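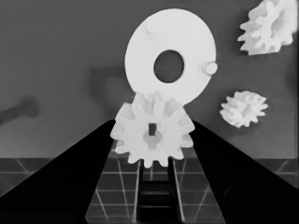

Abb. 1: Lochscheibe mit zwei Stiften und Stirnrad, gerendert in Graustufen

Projektbericht Moya
Das Mahlbuch der Mühle Flulau als Quelle zur Ortsgeschichte
Bearbeitung: Ihor Stasiv und Projektgruppe
Seminarfach Geschichte und Technik

Inhalt
1 Ausgangslage
2 Vorgehen
3 Ergebnisse
4 Zur Technik der Mühle
5 Probleme
6 Offene Punkte

1 Ausgangslage

Die Mühle Flulau liegt am Ortsrand an einem Bach, der heute zum großen Teil verrohrt ist. Gemahlen wird dort seit Jahrzehnten nicht mehr. Das Gebäude gehört der Firma Jandwood, die im Erdgeschoss Schnittholz lagert. Beim Ausräumen des Dachbodens kam eine Kiste mit Papieren zum Vorschein, darunter ein gebundenes Mahlbuch. Die Firma hat es unserer Schule für die Dauer des Projekts überlassen.

In dem Buch hat der Müller festgehalten, wer Getreide gebracht hat, welche Sorte es war, wie viel davon gemahlen wurde und was er als Lohn einbehielt. Manche Einträge haben am Rand eine Bemerkung. Wir wollten herausfinden, was sich daraus über das Dorf ablesen lässt, vor allem über Einzugsgebiet, angebaute Sorten und Arbeitsrhythmus im Jahr.

2 Vorgehen

Das Buch wurde Seite für Seite abfotografiert, damit es nicht ständig geblättert werden muss. Danach haben wir die Einträge in eine Tabelle übertragen. Jede Zeile enthält Seitenzahl, Monat, Name, Herkunftsort, Getreidesorte, Menge, Mahllohn und Bemerkung. Insgesamt sind es 2735 Zeilen. Zwei Personen haben jeweils dieselbe Seite unabhängig voneinander gelesen, bei Abweichungen wurde gemeinsam entschieden. Unlesbare Stellen sind mit einem Fragezeichen markiert und in der Auswertung nicht berücksichtigt.

Die Handschrift ist eine Kurrent, die sich im hinteren Teil ändert. Wir nehmen an, dass dort eine andere Person geschrieben hat. Zum Einlesen haben wir eine Buchstabentafel benutzt und die ersten Seiten nach einigen Wochen noch einmal von vorn gelesen. Dabei kamen etliche Korrekturen zusammen, hauptsächlich bei Familiennamen.

3 Ergebnisse

3.1 Einzugsgebiet
In den Einträgen kommen 21 verschiedene Orte vor. Die meisten Kunden kamen aus Flulau selbst. An zweiter Stelle steht Vevirport, obwohl der Ort eine eigene Mühle hatte. Die Fahrten von dort häufen sich im Spätsommer. Eine Randbemerkung lautet »V. ohne Wasser«, vermutlich stand die dortige Mühle in trockenen Wochen still. Belegen können wir das mit dem Mahlbuch allein nicht.

3.2 Getreidesorten
Roggen überwiegt im ganzen Buch. Weizen taucht vor allem vor den Feiertagen auf und in kleinen Mengen. Gerste und Hafer wurden geschrotet, wahrscheinlich als Futter. Bei 273 Einträgen steht nur »Gemengtes«. Ob damit immer dasselbe gemeint war, ließ sich nicht klären.

3.3 Jahreslauf
Am meisten Betrieb war im Herbst nach dem Dreschen. Im Mai gibt es dagegen kaum Einträge. Die Vorräte gingen zu dieser Zeit wohl zur Neige, außerdem hatten die Bauern auf den Feldern zu tun. In strengen Wintern bricht die Liste mitunter ganz ab, einmal mit dem Vermerk »Rad im Eis«.

3.4 Mahllohn
Der Müller behielt einen Teil des Getreides ein. Der Anteil bleibt lange gleich und wird dann auf einer Seite ohne Erklärung erhöht. Später stehen häufiger Geldbeträge in der Spalte, zunächst bei auswärtigen Kunden, danach auch bei Leuten aus dem Dorf.

4 Zur Technik der Mühle

Vom Mahlwerk ist in Flulau fast nichts erhalten. Die Welle wurde ausgebaut, die Radgrube ist verfüllt. Aus den Randbemerkungen wissen wir, dass das Wasserrad oberschlächtig war und dass ein großes Kammrad die Bewegung auf ein kleineres Rad am Mahlgang übertrug. Dadurch drehte sich der Läuferstein deutlich schneller als das Wasserrad. Die Kämme waren aus Holz und mussten regelmäßig ersetzt werden. Im Mahlbuch ist dafür jeweils ein Stillstand eingetragen, meistens 3 Tage. Bezahlt wurde der Zimmermann in Mehl.

Auch das Schärfen der Steine ist vermerkt. Die Abstände zwischen den Terminen sind sehr ungleich und hängen nach unserer Auszählung nur lose mit der gemahlenen Menge zusammen.

5 Probleme

Für die Übertragung hatten wir viel zu wenig Zeit eingeplant. Am Ende haben wir dafür über die Hälfte des Halbjahres gebraucht. Der geplante Vergleich mit Kirchenbüchern musste deshalb entfallen. Schwierig waren auch die Maße. Der Müller rechnet in Scheffel und Metze, und der Scheffel war regional verschieden groß. Wir haben deshalb nicht in Kilogramm umgerechnet und vergleichen Mengen nur innerhalb des Buchs.

6 Offene Punkte

Die Tabelle liegt auf dem Schulserver im Ordner Moya, die Fotos der Seiten in einem Unterordner. Das Original geht an Jandwood zurück. Nicht bearbeitet sind die losen Zettel aus der Kiste, überwiegend Rechnungen und einige Briefe. Eine spätere Gruppe könnte sie mit den Stillständen im Mahlbuch abgleichen. Ebenfalls offen ist, ob in Vevirport ein vergleichbares Buch existiert. Eine Anfrage bei der Gemeinde ist gestellt, eine Antwort lag bei Abgabe noch nicht vor.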